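Reasons I Still Don't Own a Dining Table

17th September

I moved to Masville with a mattress, a toaster and the firm belief that I would be a person who hosts dinners. That was last November. I have since hosted one dinner, on the floor, and a guest got soup on her sock and has not been back.

The trouble is that I started shopping. I thought a table was a flat thing with legs. Then I walked into Ladetti, the showroom next to the tire place, where a flat thing with legs costs $3,099 and comes with a booklet on how to live near it. You may not put a hot mug on it. You may not put a cold glass on it either. I asked what you may put on it and the salesman said "a runner."

So I went secondhand, and spent most of the summer driving to strangers' garages to look at tables described as "solid" by people who then asked me not to lean on them.

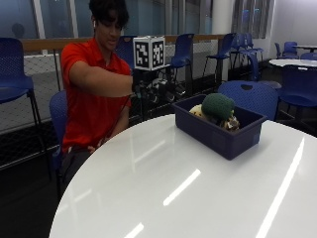
Is a round table better than a square one for a small apartment?
Round, if you walk past it a lot, since there are no corners to catch your hip on. Square, if it's going to live against a wall and collect mail, as mine would.

I had nearly talked myself into a Kauppinen folding table for $65. It seats four when open and none when closed, and between those two states it seats one very tense person holding the latch. I brought it home, opened it, ate a plate of eggs, and took it back. The store kept part of my money as a restocking fee. I'd like to know what restocking involves. I carried it to the shelf myself.

My mother's position is that I should take my aunt's old one, which is free apart from the $100 it would cost to get a van out to Fedamlow and the 3 weeks of phone calls about whether I'm using coasters. It has claw feet. I don't want to eat over feet.

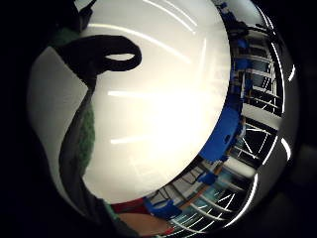
Shiny white, my current weakness.

Meanwhile I eat at the kitchen counter, standing up, like a horse. It's fine for cereal. It's less fine for anything that needs a knife, and I've started choosing groceries on that basis. I'm looking at one more table next week, if the seller ever answers my question about the wobble.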